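Maltonon opens Narkley studio for painting on wood panels, mugs and more

FOR IMMEDIATE RELEASE

Dec 10, 2019

NARKLEY - Art supply and homewares seller Maltonon today opened its studio in Narkley to the public. Painting on wood, mostly. Small easels, wood boards, a warm drink while you work. Doors open now, bookings being taken at the front desk and by phone.

The studio takes up the ground floor of the old Kvaran building, next to the Maltonon store. 1,492 square feet, most of it given over to worktables. Sinks at the back, drying shelves along one wall, coat hooks by the door. Work on the space started in October and finished last week, a few days behind plan. Paint on the window trim is still getting its second coat.

Sessions are for beginners and for people who already paint and want somewhere to do it. No canvas. Maltonon made that choice early and is sticking with it.

"Wood is friendlier," said Ásdís Norðdahl, studio manager. "You can lean on it. You can sand it back and start over. People come in scared of a white canvas and they're not scared of a board. Also it smells nice, that's a big part of it for me."

A session comes with the use of a tabletop easel, brushes, a set of acrylics, and one board to keep. Easels are small and wooden, and lie flat when not needed. Boards ship to the studio with black corner protectors on, and these should stay on untill you're ready to start. Corners dent easily and a dented corner shows right through the paint. 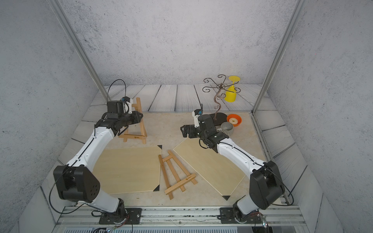 Drinks are part of the ticket. Coffee, tea, hot chocolate, cider in the cold months. The mugs and goblets come from Lunisell, the Maltonon tableware line, and everything on the drinks side can be bought next door. Same goes for the cup trees. Colors are mixed on purpose, bright yellow and orange next to plain gray, so people can tell their cup from their neighbor's. Please do not rinse brushes in them. There are jars for that.

Sessions run two and a half hours. Up to 8 people per table, 4 tables. Private groups can take a single table or the whole room, birthdays and office parties welcome, bring your own cake. Kids ages ten and up with an adult.

The opening program is short and will grow after the new year:

Open table. Come with your own idea, work on it, ask for help if you want help.

First board. Sanding, sealing, a simple landscape. Start with this one if you've never done it.

Letters and signs. House numbers, kitchen signs, names for a kid's door. Stencils provided, freehand if you're brave.

Big panel evening. Two people share one large sheet and split it or keep it whole, up to them. Limited places as the sheets take up a lot of table.

Maltonon says interest has been strong ahead of opening. The waiting list stood at 251 names this morning, most of them from Narkley itself. Anyone on the list gets first pick of January dates and will be contacted by phone or email this week.

Wood for the larger panels is picked out by the studio staff, sheet by sheet. Pale faces, soft grain, nothing too busy. Small knots are fine. 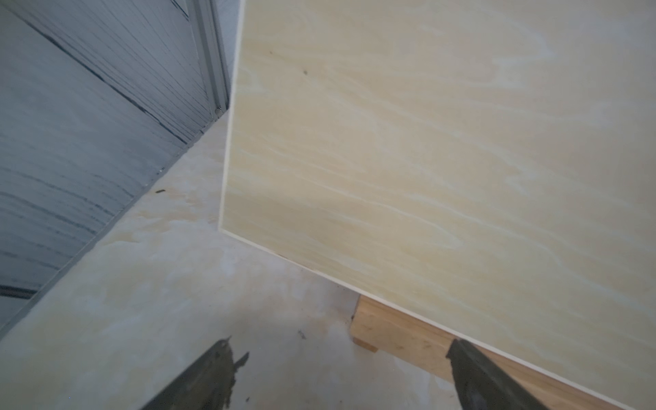

"We get asked if we fill the knots," Norðdahl said. "We don't. Somebody always turns it into a bird or an eye or the moon. If you really hate it, flip the sheet over, the back is good too."

Thicker lumber is on hand for anyone who wants to frame a finished panel or put feet on it. Cutting is done by staff only. Allow extra time, one saw for the whole studio, so there can be a line on busy evenings.

Finished pieces can go home the same night if they're dry to the touch. Larger ones can stay on the shelves for up to two weeks. Please put your name on the back in pencil. Unlabeled boards get painted over and used for color tests, sorry in advance.

The studio will be closed over the holidays and reopen in the first full week of January. Gift cards avialable at the store counter, any amount, good for sessions or supplies.

Wear old clothes. Aprons are provided but sleeves are your own problem.

About Maltonon
Maltonon sells art supplies, craft wood and tableware from its store in Narkley. Its tableware is sold under the Lunisell name. The studio is its first space for classes.

Press contact
Ásdís Norðdahl, Studio Manager
Maltonon, Kvaran building, ground floor, Narkley
Press visits by appointment, mornings are best.

###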